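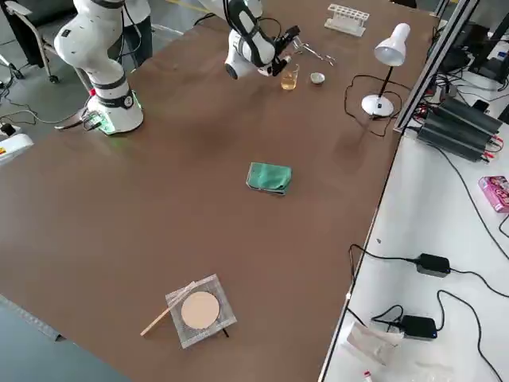
Drahtnetz, Becherglas und Schälchen auf dem braunen Tisch, Lampe rechts

Rimix-Forum > Experimentieren zu Hause und in der Schule > Geräte und Arbeitsplatz

Thema: Wie richtet ihr euren Tisch für kleine Versuche ein?

Yamuna_M
Beiträge: 676
Hallo ihr Lieben,
ich bereite für unsere Experimentier-AG (immer am Donnerstag, Klasse sechs und sieben, herrlich neugierige Bande!) wieder die Geräte vor und komme mit der Aufteilung auf dem Tisch nicht recht weiter. Es ist ja gar nicht viel: ein kleines Becherglas, ein weißes Keramikschälchen, Zange, Reagenzglasgestell, das Drahtnetz mit der runden hellen Mitte und dazu ein Tuch. Trotzdem greife ich ständig über irgendetwas hinweg, und im Februar ist mir dabei schon ein Schälchen vom Tisch gegangen. Wo steht bei euch was? Und lasst ihr das Tuch auf dem Tisch liegen?
Liebe Grüße, Yamuna

Jelinek_P
Beiträge: 1949
Grüß dich, Yamuna! Zuerst das Tuch: bitte weg aus der Mitte. Auf dem Bild liegt das grüne ja gefaltet mitten auf dem Tisch, zwischen all dem anderen. Solange keine Flamme brennt, ist das natürlich egal, aber Kinder räumen nicht um, bevor sie loslegen, die fangen einfach an. Bei mir hängt es an einem Haken an der Tischseite, und zwar immer am selben.
Das Lampenkabel würde ich auch anders führen. So eine Schlaufe auf der Arbeitsfläche hat bei mir schon einmal ein volles Becherglas mitgenommen - das Putzen hat den halben Abend gedauert.

MiekeP
Beiträge: 2
Ich bin neu hier, hallo zusammen! Beim Tuch muss ich gleich widersprechen, tut mir leid, Peter. Ein feuchtes Tuch in Reichweite hat mir mehr als einmal geholfen, wenn etwas übergeschwappt ist, und wenn ich erst um den Tisch laufen muss, ist die Pfütze längst im Heft. Gefaltet und nass ausgewrungen darf es bei mir bleiben.
Beim Kabel bin ich ganz bei dir.

Jelinek_P
Beiträge: 1949
Feucht, meinetwegen. Aber wer macht es bei zwölf Kindern feucht? Ich bleibe bei meinem Haken.

Boonsong
Beiträge: 862
Schöner Thread, da setze ich mich mit meinem Tee dazu! Ich trenne inzwischen streng nach Material. Alles aus Glas, Porzellan und Metall kommt auf die eine Seite, dort darf es warm werden. Auf die andere Seite kommt alles aus Kunststoff, also die kleinen durchsichtigen Becher, Döschen und Kästchen, und dort wird nur kalt gemischt, abgezählt und sortiert. Gerade die klaren Becher übersieht man auf einer hellen Fläche furchtbar leicht, deshalb stelle ich immer etwas kräftig Farbiges daneben, dann findet die Hand von selbst hin.

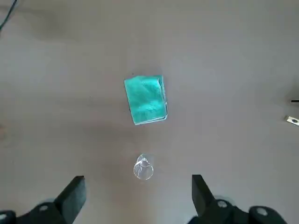 Meine Becher habe ich übrigens von Gunn, die lassen sich gut stapeln und kosten fast nichts. Heißes Wasser mögen sie leider gar nicht, das habe ich einmal probiert und dann eine sehr traurige kleine Schüssel gehabt. Die Zange legt ihr am besten mit dem Griff zu der Person, die sie benutzt, bei Linkshändern eben andersherum.

Elina_Sepp
Die Trennung von Boonsong finde ich gut, nur beim Gestell bin ich anderer Meinung. Das aus weißem Kunststoff steht bei mir trotzdem auf der Glasseite, bloß weit hinten. Sonst tragen die Kinder die Reagenzgläser quer über den Tisch, und das ist mir zu wackelig.
Und noch etwas: Holzspäne nicht auf dem Drahtnetz ablegen, auch wenn der Platz dazu einlädt. Ich nehme dafür ein altes Marmeladenglas.

Yamuna_M
Beiträge: 676
Ach, ihr seid toll! Ich probiere Boonsongs zwei Seiten aus, das Gestell kommt nach hinten, und für das Tuch schraube ich doch einen Haken an (Mieke, ich mache es vorher nass, versprochen). Hat jemand noch einen Tipp für eine Lampe zum Anklemmen?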